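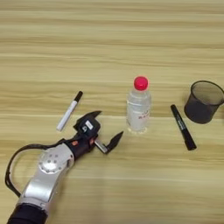 The old sheet said to wipe with a damp cloth and left it at that, and after a year the top had gone patchy near the window; could the next one say how damp, and what to do about the patches? The comment came in from a customer in Plevley and is answered in 4.3 and 4.5.

4 Levelling, first use and care of the top

This section applies to the Flalska dining table, fixed and extending versions, supplied by Retance. Complete section 3 (legs and frame) before starting. All lengths are in millimetres.

4.1 Positioning

1. Place the table where it will be used. Two people are needed for lifting. Lift by the frame, never by the top or the leaf.
2. Check clearance. The extending version measures 2036 long with the leaf fitted. Add room for chairs at both ends.
3. Keep the table clear of radiators, stoves and underfloor heating outlets.
4. Leave the table in the room overnight before levelling.

Caution: do not drag the table. The adjustable feet are threaded into inserts and will bend under a sideways load.

4.2 Levelling

1. Close the table and remove anything standing on it.
2. Lay a spirit level along the length, then across the width. Note which corner is low.
3. Lift the low corner slightly and turn the foot anticlockwise, seen from above, to lengthen the leg.
4. Repeat until the bubble sits between the lines in both directions.
5. Press down on each corner in turn. If the table rocks, lengthen the foot that leaves the floor.
6. Tighten the lock nut on each foot with the flat spanner from the fittings bag.

Maximum foot extension is 18. If this is not enough, use the packing discs (part 144, ordered separately) under the foot. Do not unscrew the foot further.

On the extending version, open the table and check again with the leaf in. A step of up to 2 between leaf and top is acceptable on the day of assembly and normally closes as the timber settles. A larger step should be corrected at the runners, as described in 5.2.

Note: on carpet, level the table again after a fortnight.

4.3 Routine cleaning

1. Brush or wipe off crumbs and grit with a dry cloth.
2. Wet a soft cotton cloth in lukewarm water and wring it out until no more water can be squeezed from it. Drawn across the back of the hand, it should leave a film that dries within a few breaths. This is what is meant by 'damp' throughout this guide.
3. Wipe along the grain, from one end to the other, overlapping each pass.
4. Dry at once with a second cloth, again along the grain.

For grease, add a few drops of washing-up liquid to the water and then repeat steps 2 to 4 with clean water.

Do not use:
– scouring pads or the rough side of a sponge
– glass cleaner, bleach, ammonia or limescale remover
– spray polish containing silicone
– microfibre cloths sold for use on metal or glass
– steam cleaners

Caution: silicone polish cannot be fully removed at home and will stop oil from taking. Tops treated with it are not covered by the surface guarantee.

4.4 Spills and hot items

Water may be left for a few minutes without harm. Red wine, coffee, beetroot, mustard and vinegar should be wiped up straight away. Candle wax should be left to harden, lifted with a plastic card and the area cleaned as in 4.3.

Use a mat under any dish taken from the oven or hob. A cork or felt mat is suitable. Rubber and soft plastic mats are not, as some of them mark the finish when left in place – this includes the feet of certain lamps and radios.

4.5 Patches and colour change

All timber changes colour in daylight. Light tops usually darken and dark tops usually fade. The change is quickest in the first months, and objects left in one place during this time will leave a paler or darker outline.

To keep the change even:
1. Move table mats, bowls and lamps to a new position every week for the first season.
2. Keep the leaf in the table for part of the time, or store it where it receives some light. A leaf kept in a cupboard will not match.
3. Turn the table end for end if one end stands nearer a window.

If patches have already formed, remove whatever is casting the shade and wait. Most outlines soften without treatment. Dull patches are a different matter: they show that the oil has worn or been washed out, and the top should be oiled as in 4.6.

4.6 Oiling

Oil the top once a year. September is a good time, before the heating is switched on. Langat hard oil, clear, is the finish used at the factory.

1. Clean the top and leave it to dry for a full day.
2. Open the windows. Cover the floor.
3. Apply a thin coat with a lint-free cloth, along the grain.
4. Wait for the time shown on the tin, then wipe off all oil that has not soaked in.
5. Leave overnight. Do not put anything on the table until the surface no longer feels tacky.

Warning: cloths soaked in oil can catch fire on their own. Lay them flat outdoors to dry, or put them under water in a metal container with a lid. Do not put them crumpled in a bin.

Section 4 revised 22 Mar 2023. For the runners and leaf catches, continue to section 5.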